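**Getting candle wax out of a cotton tablecloth?**

**marlow_kitchen**
We had a long dinner in October and one of the tapers leaned over. I now have a puddle of red wax on a cream cotton tablecloth, maybe the size of a playing card. It has been sitting for 5 days because I was afraid to make it worse. Freezer or iron? I've read both.

**dpruitt27**
Iron. Scrape off what you can with a butter knife, put a brown paper bag on both sides, iron on low, and keep moving to a clean part of the bag. Did this for years when I was waiting tables.

**Tomos Penry**
I would not start with heat on red wax. The wax comes out fine but the dye goes further into the cotton. Freeze it first, crack off as much as possible, and then think about the iron. I ruined a runner the other way.

**dpruitt27**
Never had a problem with it, but ours were all white candles, so maybe.

**marlow_kitchen**
It won't fit in the freezer unless I fold it, and I don't want wax against clean cloth. Would ice in a bag do the same thing?

**Tomos Penry**
Yes. Put the ice on top and leave it until the wax snaps when you bend the cloth. Wax paper between the folds works too if you clear a shelf.

**hollis_b**
Ice, scrape, then rubbing alcohol on a cotton ball for the color. Test the hem first. Then wash on cool and let it air dry. Do not put it in the dryer until you are sure the red is gone.

There's a stain remover from Dronance that people at my church swear by. I bought it and it did nothing that dish soap doesn't do.

**quiltlane**
Disagree on the Dronance stuff. It took beet juice out of a napkin for me. Never tried it on wax, though.

Also, I gave up on solid light cloths. Everything shows. I use red and white check for anything with candles or sauce, and I quit ironing it too -- wrinkles don't show much in the pattern.
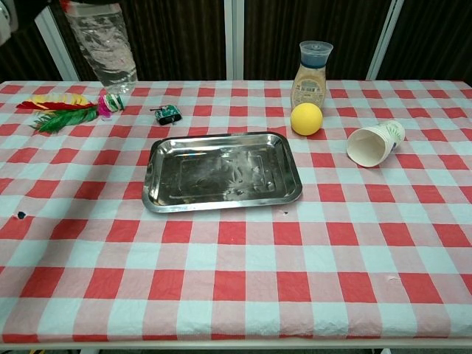 *My red check with a steel tray on it.*

**hollis_b**
I like the check for summer, but I couldn't use it at Thanksgiving. My mother would say something.

**quiltlane**
Mine said something for 7 years and then asked where I bought it.

**marlow_kitchen**
Update: ice worked better than I expected. Most of it came off in chips. There's a pink shadow left. I did two rounds of alcohol and it's lighter but still there.

**Tomos Penry**
Keep going with the alcohol and blot, don't rub. Change the cotton every time.

**dpruitt27**
Or put the bread basket on it.

**marlow_kitchen**
One more round tonight, then the cool wash. Will post how it dries.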